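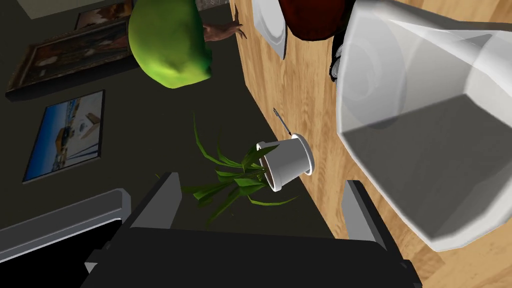 Thread on container mixes and why "well-draining" on a bag tells you very little. Indoor pots only. Garden beds behave differently and I'll get to that.

A pot has a bottom. Water moving down through the mix reaches the drain hole and stops there until the mix is saturated at that level. The layer that stays saturated after free drainage is the perched water table.

The height of that layer depends on pore size. Fine mix, tall layer. Coarse mix, short layer. It does not depend on how deep the pot is, so a shallow pot of a given mix is wetter on average than a deep pot of the same mix.

This is easy to see with a kitchen sponge. Soak it, hold it flat until it stops dripping, then stand it on end. It drips again. Same sponge, same pores, taller column.

Gravel in the bottom: water does not readily leave fine pores for large ones until the fine material above is close to saturation. The wet layer moves up and sits on top of the gravel. You've paid for gravel and made the pot shallower.

A single piece of mesh over the hole is fine. It keeps the mix in. It has no useful effect on drainage either way.

A wick through the hole does have an effect, provided it hangs below the base and is in firm contact with the mix. It extends the water column downward. Cotton rots. Synthetic cord lasts longer but some of it sheds water when new, so wash it first.

Now measurement. You want air-filled porosity, meaning the share of the pot volume that is air once drainage has stopped. It needs a jug, a scale and tape.

Step one. Tape the holes shut from the outside. Fill the pot with water to the line where the mix will come to. Pour that into the jug and read it. Mine is 3000 mL, a nursery pot with straight sides, and I use the same one every time.

Step two. Dry the pot, fill it to the same line with mix that is already slightly damp. Tap it on the bench, don't press. Weigh it. The last batch came to 1754 g with the pot included. Write this down, you'll want it to check that the next batch was packed the same way.

Step three. Add water slowly at one side until it shows at the surface. Let it stand, top up, repeat until the level holds. Peat-based mixes take much longer than you'd like.

Step four. Set the pot over a tray, pull the tape, leave it 30 minutes. Measure what came out. Drained volume divided by pot volume is your air-filled porosity.

Keep the pot level while it drains. A tilted pot is a taller column from corner to corner and gives up more water, so the reading comes out high. Tilting is a perfectly good way to get extra water out of an overwatered plant, incidentally. It just spoils the test.

Results from the bags I had in the shed. Verkley all-purpose was the wettest, straight from the bag. It is mostly fine peat and it behaves like fine peat. Good for seedlings if you're careful. I wouldn't put a rubber plant in it.

Gorkitz bark blend was the most open. Also the least consistent, two bags from the same pallet had visibly different chip sizes. I now run it over a sieve and keep the dust for outdoors.

Temba coir is in the middle. Rewets easily, which peat does not. Rinse it before use if you grow anything sensitive to salts. The runoff from my first rinse was high on the meter, the second was acceptable.

What I've settled on for foliage plants is 35 percent perlite by volume, the rest split evenly between the coir and the sieved bark. Volume, measured loose in a bucket. Recipes by weight are useless here – perlite weighs next to nothing and coir weighs whatever its moisture content says it weighs.

Small additions of perlite to a fine mix do very little. The fines fill in around the particles and the pores that matter are still the fine ones. You have to add enough that the coarse particles begin to touch. Same applies to sand, except that sand is also heavy and usually too fine to begin with.

Weight is a real consideration, for what it's worth. A light mix in a light pot with a tall plant has a high center of gravity once it dries out. If it tips easily, use a wider or heavier outer pot. Don't fix it by changing the mix.

Mixes also change with time. Bark breaks down, fines wash to the bottom, the whole column settles. Repeat the test on old mix when you repot and the number will normally be lower. That is a better argument for repotting than roots showing at the hole.

I tried Uvosel wetting granules in one batch of the Verkley. Saturation in step three went faster. I didn't see a change in drained volume that I'd trust from one run, so no claim either way.

Garden beds: no bottom, so no perched layer at pot depth unless there's hardpan or a sharp change in texture. The soil below keeps pulling. This is why garden soil that works fine in the ground turns to mud in a container.

If you run the test, post pot depth along with the result. Air-filled porosity without a depth can't be compared to anything. I'll add the numbers for the August batch once the bark has been sieved.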